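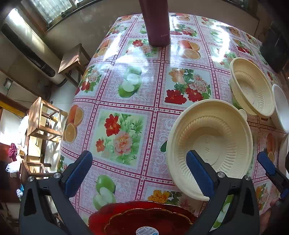 Table set for task 2: plate, bowls, bottle.

19 October 2024

Most of this week went on task 2, so most of this post is about task 2. If you only follow the club for the wheeled robot, there is a paragraph on it near the end.

For those who missed the September post: Stelline is entering the Zaltska student round this year in the table-clearing class. The organisers give a list of household items and a set of tasks, and the arm has to do them without anyone steering it. We train it on recordings made by hand, with the same type of finger that goes on the arm. A person holds the gripper, does the job, and the camera on the gripper keeps the view. Iritz, which is our own set of scripts and has never been tidied up, cuts the recordings into episodes and throws out the bad ones.

Task 2 is stacking. Bowls go into bowls, the stack goes onto a plate, and anything tall on the table must be left alone or moved out of the way without falling. It reads like the easiest job on the sheet. I had it down as two evenings of work and we are well past that.

The trouble is the rim. A thin plastic bowl gives when the fingers close. If you take it by the rim with one finger inside and one outside, it lifts well, but the wall bends a little and the bowl hangs at an angle. A person corrects that with the wrist and doesn't notice doing it. The trained arm copies the wrist movement at the right time and by the wrong amount, so the bowl arrives tilted and catches on the edge of the one below. Then it pushes down, as it was taught to do, and the lower bowl slides away.

We tried three grips:

Rim pinch, one finger inside. Quick, and the camera sees the target bowl for nearly the whole move. Tilts as above.

Both fingers outside, closing across the bowl. Very steady with small bowls. The fingers don't open wide enough for the large one, and on the way down they foul the bowl underneath.

Rim pinch, but with the hand turned so that the fingers come in low and from the side. Slower. The bowl stays closer to level, and when it does tip, it tips towards the hand, where there is room to let it down gently.

We have settled on the third. It feels awkward for the first dozen goes and then it doesn't. The drawback is that the camera ends up close to the tabletop with a strong slant, and for part of the move the near bowl hides the far one. I was worried the model would lose track of where it was going. So far it copes, provided the start of the episode has a clear look at the whole table. Please keep doing that: hold still over the table, look, then move.

A note on the cloth. We began on a plain grey bench in the Abdel Hamid building, and the first model was good there and useless elsewhere. On a patterned cloth it went for the printed shapes. Oilcloth with large fruit on it is close to the worst case, and a shiny one in full sun is worse again, as the white streaks move when the camera does. I now think a fair share of the recordings should be made on cloths like that, in daylight, with the light left as it is. Two of the team disagree and would like to get the plain bench perfect first. We had this out on Thursday and didn't settle it. For the time being the split is half and half.

The plate has its own problem. Ours has a wavy rim, and a grip that lands on a high point of the edge holds, while one that lands between two high points tends to turn. I looked for a pattern in which attempts failed and I don't have one that I would defend. More data needed. For the round itself the plates on the organisers' list are plain ones, so I am treating this as practice and no more.

Tall things. The rules say a bottle may be standing or lying at the start, and the judges choose. We had recorded almost everything with the bottle upright, and it showed: with a bottle on its side the arm would stop over it and wait. From now on, whoever is recording should lay the bottle down for a good part of the session and vary which way it points. Make sure the lid is shut.

State of the data set. After this week's clean-up Iritz lists 1299 usable episodes for task 2. That is more than I expected to survive. The most common reason for rejection is still a recording started too late, with the fingers already on the bowl. Second is the hand stopping in mid-air while the person talks to somebody. Neither is hard to avoid and both cost us a good deal of time. The script that finds the talking ones works by looking for long pauses, and it also throws away careful people, which is a fault I mean to fix.

One change to the file naming: put the cloth type first, then the task, then your initials. The old order sorts badly. Renaming the old files is my job, please don't start on it yourselves.

On hardware, the blue pads are wearing at the tips and the left one peels first on both of our hand-held units. I have cut new ones from the same sheet. If you change a pad, check the screws at the top of the fingers while you are there — the pivots had worked slightly loose on one unit and the fingers were closing out of line. It is a small error, but the arm's fingers do not have it, and so the recordings and the arm no longer agree.

I put the low side grip to the team before writing this up, along with the plan for the lying bottle, and asked for objections.
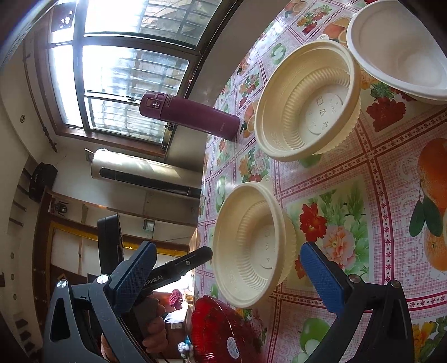
Fouad El Khatib replied that he had no objection to the grip, but that the low approach only works if the far side of the table is left free, and in the round it may well not be. He would like some episodes with things crowded at the back, so that the arm learns to come in from above when it has to. He also thinks the pause at the start should be shorter than I have been asking for, as the arm now waits at the start of every run and the clock does not.

He is right about the crowding. On the pause I am less sure. A run is timed from the signal, and the wait costs us little next to a dropped bowl, but I have agreed to record one session with a short look and one with a long look, same person, same objects, and compare. If the short one is as good, we change.

Wheeled robot: no progress. The new motor driver arrived and was the wrong one. It has gone back.

What remains for October, in the order I would like it done. First, crowded tables. Second, the short and long look comparison. Third, a full run of task 2 on the arm with somebody from outside the team laying the table, as we have all got into the habit of setting things out where the arm likes them. I have noticed that I do this myself, mainly by leaving the bowls further apart than anyone would at home.

Task 9, the one with the drawer, can wait until the stacking is reliable. I know some of you joined for the drawer.

The recording room is booked for Tuesday evening as usual. Bring a bowl if you have one that isn't round. The current set is too kind to us in that respect, and the organisers' list does allow oval ones. Charge the units the night before, and put them back on the shelf with the fingers open so that the pads are not pressed together all week.

Filed under: Stelline team log, Gripper work, Zaltska round

Recent posts
Why the drawer task is harder than it looks
Iritz: cutting long recordings into episodes
Cutting finger pads from sheet
Notes from the first meeting in Abdel Hamid
Motor drivers, again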